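Pullska Box Folding, Club Data Set
Read me first, last edited Mon 7 June

Hi! I'm the one in robotics club who ended up looking after the files, so if a folder name makes no sense, blame me. We're trying to get two arms to fold a cardboard box, which we picked in April because it sounded easy (ha). One person drives both arms while everybody else gives advice. 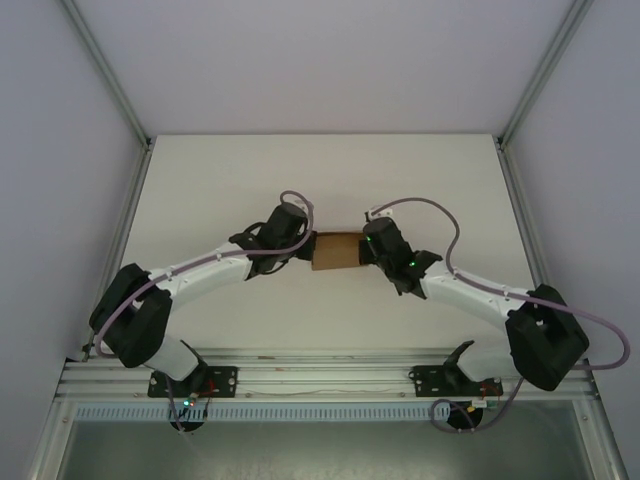

Each run gets its own folder, with the camera views, the joint positions and a short note from whoever was driving. Please read the notes! Mine are long and Riku Mizuno's are mostly one word, but they do tell you when a flap tore or the driver gave up.

What's in the download:

- treltum: 200 runs, starting with the blank lying flat on the table
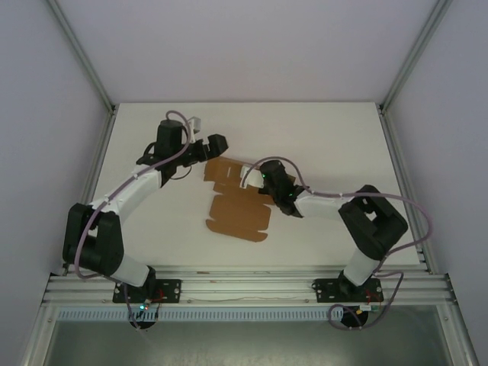
- bedoya: 43 runs, all about standing the cardboard up and getting the flaps to behave. I'd start with these if you like a challenge, the tabs are maddening
- alon: 40 practice runs by new members, kept separate so you can skip them

The wrist views get blurry when an arm moves fast. I left those parts in, so filter them yourself if your model hates blur.

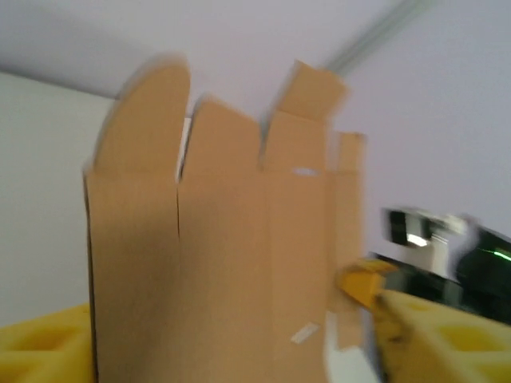 Riku Mizuno thinks the practice runs should go in with everything else, on the grounds that a model ought to see some bad driving too. Maybe in version 2! For now they stay in their own folder, and you can mix them in however you like.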